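Istville Sorting Project: Data Collection
Dong-hyun Song

3. Gathering the demonstrations

The task is to sort small electrical parts into two trays, green on the left and blue on the right, using two arms. A person steers both arms through the whole task and we save the joint positions together with the video. One full run is one episode.

We planned 800 episodes and recorded 900 by the end of January. After removing runs with dropped parts or missing video we kept 439. That is fewer than we wanted. Most of the bad runs came from the first 200, when we were still learning to steer.

Before each episode the parts are scattered by hand on the cloth between the grippers. We changed the layout every time and let some parts lie on their sides. The trays stay where they are.

Round parts were harder to grip than square ones. The Flatgate set has more of them, so we recorded it last.

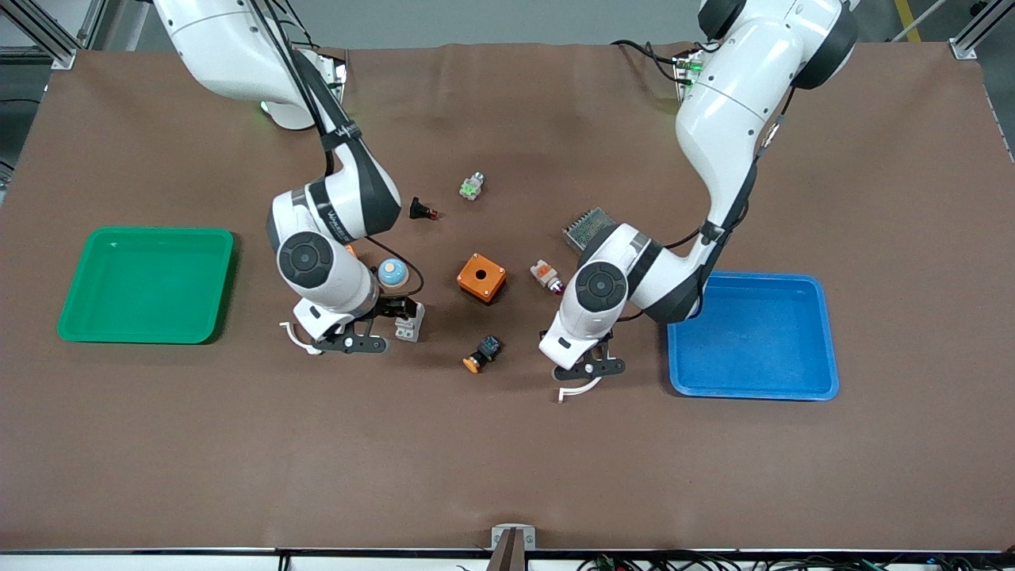
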